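Fruit Corner at Fustside: progress report
To: Stuart Yeoman, Sezer Small Grants
From: Nermin Özkan
28/01/2018

Hi Stuart,

You asked for something short and I've already failed at that, so get yourself a coffee first. This covers everything from the go-ahead in October up to now. The money part is near the end, and the one thing I need a decision on is right at the bottom.

Where we've got to

The corner exists! When I wrote the application it was a sketch on the back of a delivery note, and now it's a table against a wall with a basket on it. I know that doesn't sound like much. But if you remember the first plan (shelves, a chalkboard, three tiers of crates, Yiğit's idea for a juice press) you'll understand why getting it down to a table and a basket took us most of the fall.

Fadime Akbulut was the one who pushed for simple. Her point was that people on their way to the Stastov Street door have a bag in one hand and a phone in the other, and they'll take an apple if it's at hand height and there's nothing to open. I argued for the crates for longer than I should have. She was right and I've told her so.

The table

We went with the white one from Perkimach. It has a plain white top, white metal legs and a flat bar along the floor, and the corners of the top are rounded, which I insisted on after seeing the sharp ones in the showroom at the exact height of a six-year-old's forehead. The wood-look one was nicer, I'll admit, but next to the light laminate floor it looked like a near miss, and the white goes with the wall.

Erhan Çınar put it together in an evening. We tried it out in the middle of the room first, then under the window, and both times people were squeezing past it sideways. Against the wall it just works. You can walk up to it from the front or from the end, and there's enough bare top left over for someone to put down a bag or a cup.
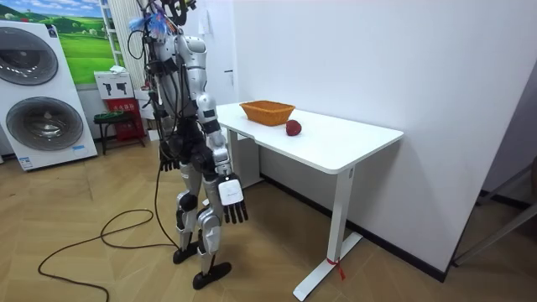 Table in its place by the wall, basket at the back, one apple out.

I was a bit worried about marks on a white top, and so far they wipe off with a damp cloth and dish soap. Coffee is fine. Beet juice took two goes. We don't have a sign yet, so the wall behind is still plain. Fadime has a draft of one and I'd like you to see it before we print anything, seeing as your logo goes on it.

The basket

This got more discussion than anything else in the project, I'm sorry to say. The choices were a wire bowl, a deep crate and the wicker basket, and I tested each of them for a week with whatever fruit we had.

The wire bowl left dents in the pears. The deep crate was good for storage and terrible for everything else: the fruit at the bottom sat there until it went soft, and we only found out by smell. The basket is shallow, with sides that flare out a little, so everything in it is in view and you can reach in without digging. It's rectangular too, so it sits nicely with its long side along the table, and it's that warm orange wicker color that makes people look over. Yiğit Erdem calls it the only cheerful thing in the building. I think he's being hard on the curtains.

The downside is that it doesn't hold a lot. On a busy morning it needs refilling, and what I've started doing is keeping the rest of the fruit in the kitchen and bringing it through a bit at a time. That means more walking for whoever is on, but much less waste. We've also learned to turn the fruit over when we refill, and to wipe the inside of the basket at the end of the day. The weave is tight, so crumbs and bits of leaf stay on top and don't fall through, and a dry pastry brush gets them out of the corners. The rim is a bit thicker than the rest and that's the part to pick it up by, please, if you're ever in and lend a hand!

I'd thought a nearly empty basket would put people off. Erhan thinks the opposite, that one red thing in the middle of all that orange looks inviting, and he'd happily leave it like that all afternoon. I still top it up when he isn't looking.

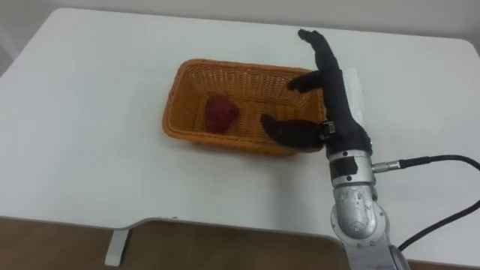 What people are taking

Apples, apples and apples. Red ones go before green ones, every time, even when the green ones are the better fruit. Pears do well for the two days when they're ripe. Bananas were a mistake in this room because the wall side gets warm in the afternoon, and I've stopped ordering them until spring.

We get 40 apples in each delivery, which has been enough for a normal week. The week of the choir rehearsals it wasn't even close, and Fadime ended up going out to the market with her own bag.

One small thing I hadn't planned for: people leave fruit as well as take it. A lady from the sewing group brought in windfalls from her sister's yard, and after that others did the same. We wash them and put them out with the rest. I've put nothing about this in the rules yet and I'd like to keep it that way unless you object.

The money

The grant was $1,954 and we're inside it. The table was the big item, then the fruit, then a second basket the same as the first so that one can be airing out while the other is in use. Receipts are in the envelope Erhan dropped at your office, apart from the one for the cleaning things, which I've put somewhere so safe that I can't find it. I'm still looking.

We've spent less on fruit than I budgeted and more on delivery. Sharing a drop-off with the lunch club would fix that, and I've asked them. They like the idea but want to keep their own supplier through the end of the season, so don't count on any savings before then.

What's next

– The sign, once you've said yes to the wording.
– A hook on the end wall for paper bags. Erhan has the hook, we're waiting for the drill.
– A smaller bowl for cores and peel. At the moment they go in the kitchen bin, or on the windowsill, depending on who you are.
– Trying out clementines for a couple of weeks.

What I need from you

Could we move what's left in the delivery line over to fruit when the shared drop-off starts? It's a small amount, but your form says any change between lines has to be agreed in writing. A one-line email would do it. And do come by some time before lunch, when the basket's just been filled.

All the best,
Nermin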